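Plidlow Keyboard Cover, travel set
by Lirkine

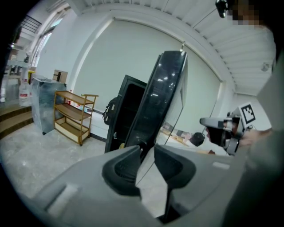 Will it fit the keyboard on a computer that isn't mine?
Mostly. The cover stretches over any full-size or laptop keyboard up to 18 inches wide. Hotel lobby, hostel, library, whatever. Lay it on, line up the space bar, type.

What it is: thin silicone sheet with the US layout printed on it. So when the Z is where the Y should be, you can at least see what you're supposed to be hitting. You still have to switch the input setting on the computer itself - card in the pouch shows how, in 6 languages.

In the set
2 covers (one full size, one laptop)
layout card
zip pouch, flat, goes in a coat pocket

Weight 38 grams with the pouch. Hand wash, air dry. Don't roll it up damp, it gets sticky and the letters rub.

Colors: clear, smoke. Fabbri blue is gone untill June, sorry.

Not for: split keyboards, anything with very tall keys. Accent keys on some European boards sit a bit left of ours, you get used to it.

Shipping from our Plirnside shop. Orders in before 2 pm go out same day. Leaving on a trip soon? Put your date in the notes box and we'll try.

Returns fine if the pouch is still sealed. Opened ones, exchange only.

Questions about layouts - write to Rima Bataineh at the shop, she answers most evenings. Please say wich country your going to.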